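Fillport toy library to reopen in August

Fillport's toy library will reopen in August after four months without a home. Families can borrow up to five items at a time from the new room above the Etel Street bakery.

Organiser Amber Kershaw said the collection now stands at 800 toys, puzzles and games, with 404 households signed up.

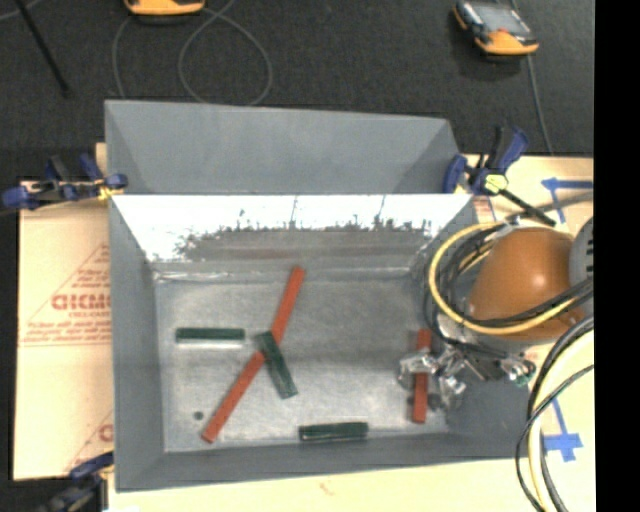
Membership remains free for anyone living in the town. Opening hours have not been settled, but the room is likely to open in the mornings during the school holidays. Donations of jigsaws are not needed at present.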